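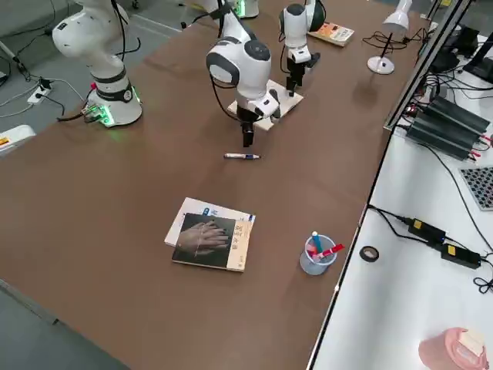
I drove 596 miles to Hatesthorpe last November for a slice of pie, and I'd do it again tomorrow. My sister thinks I've lost it. She hasn't had the pie!

The Rallow Diner sits at the end of the main street, two doors down from a hardware store that still sells single nails. It has a bell on the door and coffee that's frankly a bit weak (sorry, Rallow). But the sour cherry pie - oh my goodness. The crust shatters, the filling is sharp enough to make you squint, and they hand you a little jug of cold cream without asking. 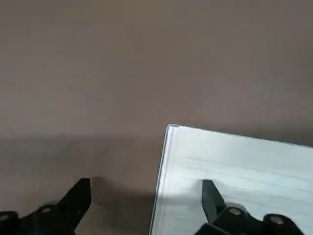
I had two slices the first day and took another back to my motel, where I ate it with a coffee stirrer. Next morning I tried the rival place over in Sotlow, just to be fair. Good lattice, too much cinnamon. I was back at Rallow by lunch, and the cherry had already sold out, so I ordered the peach.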